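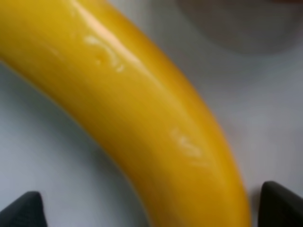 A ripe banana at close range.

Fulel Opens Produce Ripening Facility in Irnine

Print | E-mail | 12 shares

IRNINE — Fulel, a produce handling company, opened its second ripening facility on Tuesday. The building holds 1,544 pallet positions in 5 temperature zones and supplies grocery stores and school kitchens.

Each zone is controlled separately for temperature, humidity and ethylene level. Air is drawn through the pallets by reversible fans, and carbon dioxide is vented on a fixed schedule. The control system was supplied by Aaltonen. 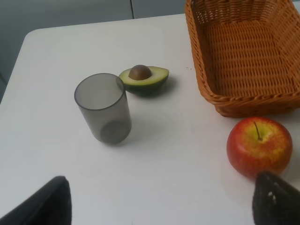

Halved avocado and a red and yellow apple with a cup and a woven basket.

Apples are stored apart from the ripening zones at low oxygen. Avocados are received hard and released at one of two firmness grades, chosen by the customer at the time of order.

"Stores want fruit that is ready on the day it is put out," said Jana Fuchs, director of operations at Fulel. "We can now set that day by pallet — before, we set it by truckload."
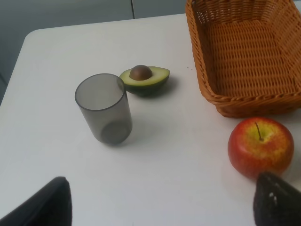 Avocado half with the pit in place.

Deliveries from the Skokilis terminal began in May. The facility serves 467 delivery points, of which 400 were moved over from the company's older site.

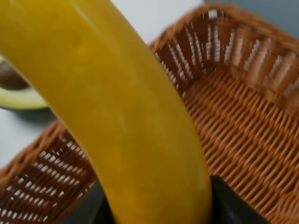 Bananas make up the largest share of volume. They are graded by peel color before release, and a golden yellow peel with faint greenish mottling, as on the fruit shown here, is read by eye against a printed chart. Pallets that fall between grades are held and checked again the next morning.

Comments (0) | Print | E-mail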